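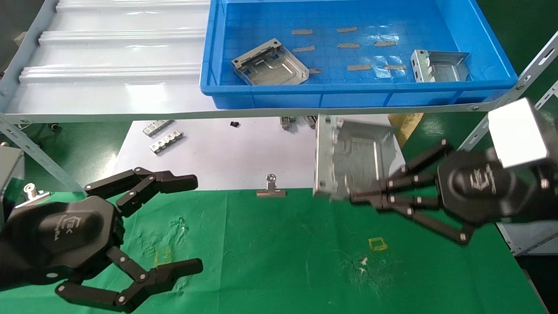
Why I want the cloth to stay on the bench

05/09/2019 | 4 comments | 310 shares

We use cookies to remember your settings. By continuing to read you accept them.

When I started to work in a small metal parts workshop, my first teacher, Fiona Tennant, gave me a piece of green cloth and two clips before she gave me any tool. I thought it was a joke for the new person. I came from a country where a bench is bare steel and you wipe it in the evening, if the foreman is looking. Now I have my own corner at Drunex, and I would like to defend the cloth, because every few months somebody wants to take it away.

The argument against it is well known. Cloth gets wrinkles. It takes every stain and keeps it. A visitor who sees the smudges thinks that we are dirty people, and a rubber mat can be washed in one minute. All of this is true, and I have heard it most often from persons who do not pick up small brackets all day. On a hard glossy board a thin bracket lies flat like a coin on a bar, and you need a fingernail to lift it. It also slides, and when it slides it makes a scratch, and galvanized parts with a scratch come back to us with a letter.

On the cloth the part stays where I put it. A dropped piece makes no noise and does not jump to the floor. I also see it better, for grey metal on a white top is tiring for the eyes in the afternoon, especially under lamps in February.
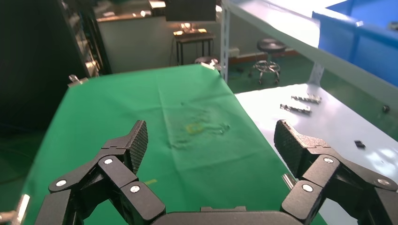
I do not say that the whole place must be covered. A white surface next to the green one is useful, because then you have two countries with a border. In my corner, the green side is for the work of my hands and the white side is for parts that wait. My colleague Xuân Châu does it the other way round and we have had long discussions, quite friendly. What matters for me is that the colour tells you something before you read any label.

The same goes for the blue trays on the shelf. They are ugly, I admit it. But a blue tray can be seen from the door, and a bracket inside it is not lost. The management once bought grey ones, very elegant, and we spent a whole morning looking for them on grey shelves.

About the stains I have changed my opinion. Before, I washed the cloth every Friday. Now I leave it longer, and only change it when I feel metal dust under my palm. An old mark does no harm to a bracket. The dust does. And please use proper clips at the corners, for tape leaves glue on the table and I am the one who must scrape it.

4 comments

Sign up for our newsletter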